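Second season of Vistby to go ahead after catch-up figures settle the question

8/19/19

The second season of Vistby, the eight-part harbour drama, was confirmed last week after four months without a word from the network. We spoke to the series' script editor, who asked to be quoted by job title only. The conversation dealt mostly with how the decision was reached and what it changes.

The script editor said the overnight ratings had been poor from the third episode on. "The live audience fell and stayed down. If the decision had been made on that number we would have been finished by the spring. What saved us was the 50-day figure, which counts everyone who recorded it or streamed it later."
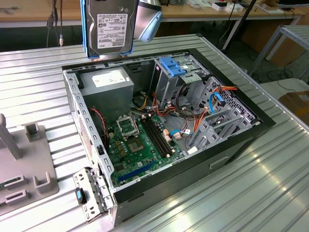
Renewal was tied to a completion rate, meaning the share of viewers who start the first episode and finish the last. The network wanted 45 per cent and the series passed it. The script editor compares a drama at this stage to a computer on its side with the panel off and nothing in the processor socket: the power supply and the board are fitted, and the part that does the work has yet to be put in. "We had sets, contracts and a studio. We had no scripts. People assume a writers' room carries on between seasons, and it doesn't, as it isn't paid."

The room reopened in Bretitz, where the first season was also written. The plan is for eight episodes again, though the network asked for ten. "Ten would have meant two episodes of people looking at boats," the script editor said. The running time per episode goes down slightly.

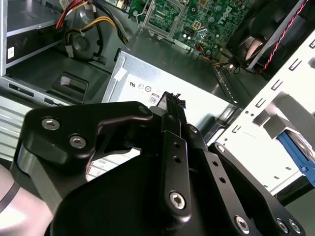 The first season ended with the Trustberg, the ferry at the centre of the story, impounded at the quay and its owner missing. The script editor would not say whether the owner returns. The opening episode begins 387 days after that night, and the gap is filled in gradually. "There are no flashbacks. We used 11 minutes of them last time and they tested badly. If a character needs to know something, another character has to tell them, and may be lying."

Some viewers complained that the inquiry plot was hard to follow. The script editor accepts this in part. The document numbers spoken in episode five did not match those in episode six -- a late cut removed the line that explained it. File 871, which viewers took to be a clue, was a typing error.

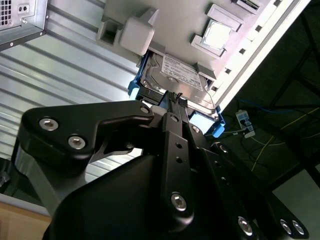
It has been kept. "So many people wrote in about it that we made it a real file. It is in episode two."

Pacheco, the production company, is making the second season with a smaller crew and more studio work. The harbour exteriors will be shot in one block in December, when the light suits the story and the berths are cheaper to hire. Dialogue scenes on the ferry move indoors to a built deck. The script editor regards this as an improvement for sound, as a good deal of the first season's dialogue had to be recorded again afterwards.

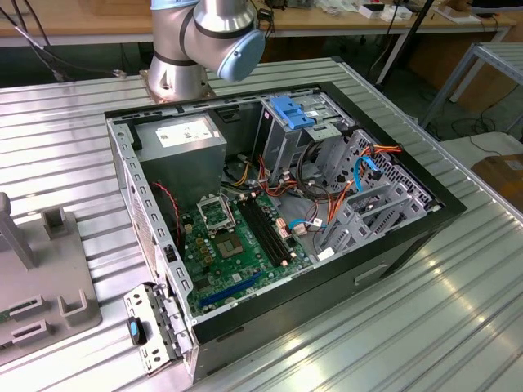

The open computer on the bench, with the arm mounted behind it.

On a third season, the script editor was brief. No talks have been held, and the completion rate will be measured in the same way as before. "We have been told the target will be higher. We haven't been told by how much." The second season ends on a closed story in case it is the last -- two versions of the final scene have been written, and both will be filmed.

No transmission date has been set.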